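Kitchen and Dishwashing Assistant (part-time), Stistside

Plaroveo is a small guest house with a shared kitchen in Stistside. We are looking for one person who likes to keep a kitchen in good order. The work is mostly washing up, drying, putting away and wiping the surfaces, with a little laundry when the house is full.

The position is for 13 hours per week, divided over four mornings. We start at half past eight, when breakfast is still going on, and we finish before noon. The first month is a trial month, and it is paid the same as the others. We would like the new colleague to begin in January, but we can wait a little for the right person.

Your tasks will be:

Clearing the breakfast tables and bringing everything to the kitchen.
Washing by hand the glasses, the good knives and the pans. The plates go in the machine in the back room.
Cleaning the sinks and the taps at the end of the morning, and polishing them with a dry cloth.
Emptying the strainers and rinsing them.
Wiping the marble worktop with the mild soap which we provide. Please no vinegar and no lemon on the marble, it leaves dull marks which do not go away.
Writing on the paper by the fridge what is nearly finished, for example soap, cloths or bin bags.

The guests may also use the upstairs kitchen, where we have a double sink and a rack that rolls out over one of the basins. It is a practical thing for cups and vegetables, but the rods must be dried well before it is rolled up. We ask you to look in there once each morning and leave the other basin free for the guests.

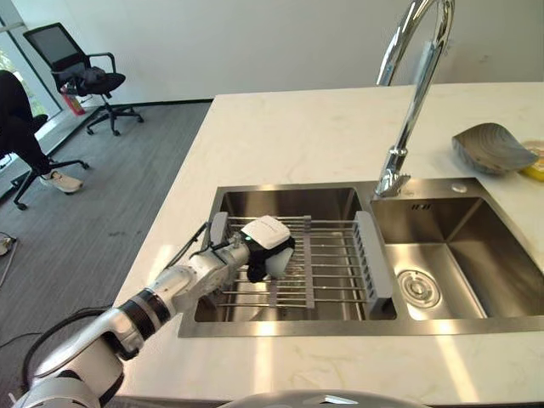

Do I need experience in a professional kitchen?

Experience is welcome but it is not required. We will show you our way of working during the first two mornings, and after this you will have the written list on the wall. More important for us is that you come on time and that you can handle breakable things with patience.

We ask that you can stand for three hours and lift a full crate of glasses. You should understand simple spoken English, as the guests will sometimes ask you where to find a corkscrew or a clean towel. Other languages are a pleasure for us but not a condition.

We offer a written contract, a warm lunch on each working day, an apron and gloves in your size, and a place inside the gate for your bicycle. Holidays are agreed together, if possible one month before. In August the house is very busy and we cannot give free days then, so please consider this before you apply.

To apply, please write a short letter, one page is enough, and say which mornings are possible for you. A photograph is not needed. You can leave the letter at our reception, addressed to Sombat Kaewmanee, or put it in the letter box at number 37. Kindly add a telephone number and the best hour to reach you, and the name of one person for whom you have worked before, if you have such a person.

We will invite the candidates for a coffee and a visit of both kitchens. Everyone who writes to us will receive a reply.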